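We use cookies to remember your preferences. By continuing to read you accept this. [Accept] [Settings]

September, late evening

Groceries done, feet sore, and I finally have tea! Kusum came along to the store (she wanted Morora crackers, they were out, she sulked the whole way home) and I spent way more than I meant to. Then I spent 10 minutes hunting for the receipt, which was in my shoe. Don't ask.

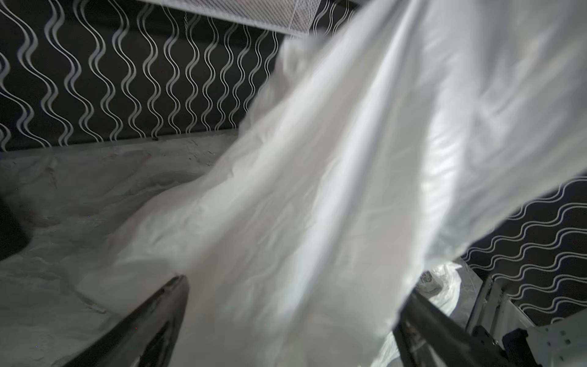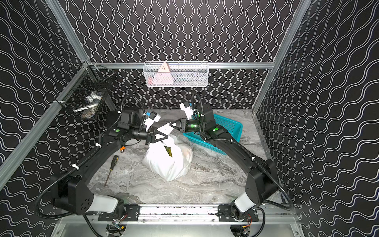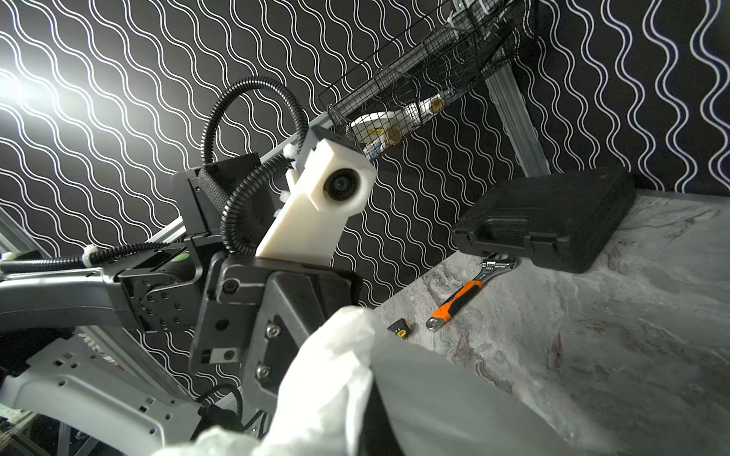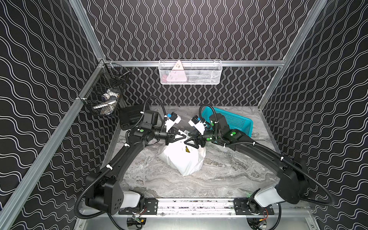

I really have to get better about plastic bags. The drawer by my stove is so full it only opens if you punch it, and every time I shop I bring home up to 5 more! Tonight I told Kusum I'm switching to a basket with holes in the sides, like the teal one, so the greens can breathe and don't end up squashed inside a knotted-up white bag with everything else on top. She says I'll forget it in the car. She's probably right, but I could hang it on the door handle... Anyway, soup tomorrow, and I need to call Nelli back about the pie dish before she thinks I've stolen it.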